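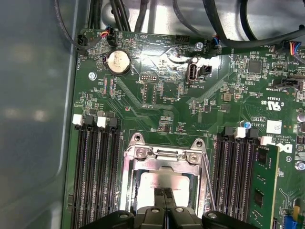 Unit 307 stopped at the sound of its own name, or so Omar liked to say afterward. In the log it was only a line: force limit, axis five, hold. The arm held. Its two fingers stayed over the processor and did not move again.

Amerley Wumbei put down her tea and walked to cell 22. She did not run. In the first month at Prumden she had run to every fault, and once she had arrived before the brake had closed.

"Don't touch the reset," she said.

"I wasn't going to," said Omar. His hand was already on the way back to his pocket.

The work was simple when it went well. The company bought old office computers by the truck, and the arms took out what could be sold again. Memory first, then the processor, then the battery. The lever had to be opened before the fingers went down. If the lever was closed and the fingers pulled, the arm would lift the whole board, and the chassis with it, until something broke. In November, in cell 29, the thing that broke was a screw, and it had crossed the room and made a small star in the window. The star was still there. Somebody had put tape on it.

She bent down and looked at the socket from the side. The metal plate was shut.

"It thinks the plate is open," she said.

"It checked. I saw the green light."

"Then the green light is wrong."

She turned the key to lockout, took it out, and hung it around her neck. It was the only key for this cell, and she had been taught by old Aidoo that a key in the pocket can fall and a key in the door can be turned by a friend. He had lost the end of one finger to a friend, a very nice man, who visited him in the hospital with oranges.

On the screen she went back through the steps. Locate socket, yes. Open lever, yes. Confirm plate, yes, ninety-something percent sure. She opened the picture which the program had used for this, and for a moment she also saw an open plate. The light lay on the metal in such a way that its edge seemed to stand up. She moved her head to the left, as if this would help with a picture, and the plate stayed open.

"Junitz will say the model is fine," said Omar.

"Junitz is not standing here."

She called him anyway. Junitz lived in another time zone and answered in a whisper, probably with a child asleep near him. He listened. He asked what the force was at the stop.

"Thirty-five," she said. "The limit is thirty-five."

"So it worked. The limit caught it."

"The limit caught it this time. In cell 29 the limit was the same."

He was quiet – she could hear him walking to a different room.

"What do you want?" he asked, in his normal voice.

"I want it to feel for the lever after it opens it. Every board. If the lever is still there, it stops."

"This costs four seconds for every machine. They will ask me why."

"Give them my number."

Omar was looking at the floor, very interested. The other cells went on working behind them, up and down, with the small click each arm made when it let go of a part. Amerley wrote the fault on the sheet, with the hour, and under "cause" she wrote: saw what it expected. She thought Aidoo would not accept this as a cause, crossed it out, and wrote: plate check, false positive. Then she released the fingers by hand, slowly, one turn of the tool and then another – they came up from the processor with no weight in them at all.

Her tea was cold. She drank it standing, with the key still on her neck, and waited for Junitz to call back.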